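Bielecka Works Open Day, Folalham
By Gwawr Parri
December 10, 2021
Filed under: Visits

The invitation promised "a day inside the future of making," and I went mostly to find out what had been done to the roof. Anyone who has lived in Folalham for a while will remember the Bielecka Works as the big brick shed behind the bus depot, where they used to make paper bags. It closed, it leaked, and then Skirano bought it and put up a fence with pictures of laughing people on it. The fence came down in November. On the open day we were let in through what used to be the loading bay and given a lanyard each.

First, the parking. The leaflet says there is plenty. There are 25 spaces, and on the day a good number of them were taken up by a marquee that nobody seemed to be using. I left the car by the allotments and walked back along the canal path, where the lighting is as bad as it ever was. If people are meant to work late in this building, someone will have to talk to the council about that path.

The roof is good, I'll give them that. They have kept the old sawtooth shape and reglazed the north side, and the light on the upper floor is lovely, even in December. Rhodri Landeg, the architect, took my group around, and he was at his best when he talked about gutters. The old ones ran inside the walls, and that is why the whole east end was green for as long as I can remember. The new ones are on the outside where you can see them. He was less good on the subject of heating. I asked twice what it costs to heat a space that tall and was told about "thermal zoning" both times.

Anežka Halás from Skirano did the section on rents. She had a slide. The word on the slide was "accessible," and the number under it, for the smallest unit, was 3831 a year before service charge. The service charge was not on the slide. A man behind me, who repairs accordions and pays a good deal less than that over a butcher's shop, asked whether the price was fixed. It is fixed for 3 years. After that it is "reviewed in partnership," and I have rented enough rooms in my life to know which partner does the reviewing.

We were then allowed to wander. The ground floor has the larger units, and a few of the doors had been left open for visitors. I did the circuit twice, once with the group and once by myself with a cup of tea.

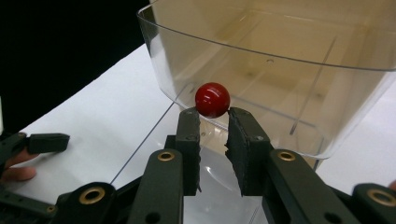
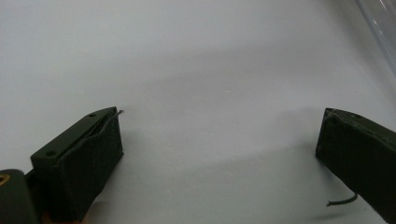
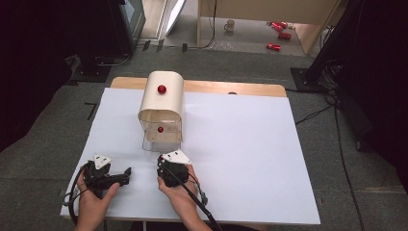
The upstairs corridor is where my doubts really set in. It's long and very white, with a carpet that is going to look terrible by spring, and the doors are all the same. The floor plan by the stairs shows 11 units up there. By my reading of the nameplates, most of them have gone to firms with something like "studio" or "consulting" in the name. I have nothing against consultants, but the planning application talked a great deal about workshops, and you can't run a band saw on carpet. I put this to Ms. Halás and she said that making "takes many forms now." Perhaps it does. The accordion man did not look persuaded either.

The freight elevator is another sore point. The original was big enough to take a pallet truck and had a sliding lattice gate that made a wonderful noise. It has been replaced by a passenger elevator of the kind you get in a dentist's building. Landeg said the old shaft was unsafe and I believe him, but the new one won't take a full sheet of plywood, and neither will the bend in the stairs. Anything large has to stay on the ground floor, where the rents are higher. I'd like to think that was an oversight.

Lunch was in the cafe, which is run by a company called Julero. The soup was leek, hot, and better than I expected. The cheese roll was mostly roll. Idris Kneath was at my table. He worked in the bag factory for years, on the gluing line, and had come with his granddaughter to show her where he used to stand. It is now a meeting pod. He took it well, and told us how the glue got into everything in summer, hair included, and that the canteen in those days did a proper pudding. There is one panel about the history of the building, next to the restrooms, and it gets the name of the owner's son wrong. He told them so at the desk and somebody wrote it down.

The afternoon talk was billed as a panel but two of the speakers had dropped out, so Halima Mfaume did most of it alone. She runs a bookbinding workshop in another old factory up the coast and she was the best thing on the program by a distance. She talked about water pressure, about who has keys, and about the year her landlord sold the yard and all the deliveries had to be made by hand cart. She said to read the lease with a pencil. There were some tight smiles in the front row.

I asked for a copy of the standard lease on my way out. They didn't have one to hand but took my email address, and I'm still waiting for it. The second open day is planned for the spring. If you go, park by the allotments, have the soup, and ask about the service charge before they put the slides away.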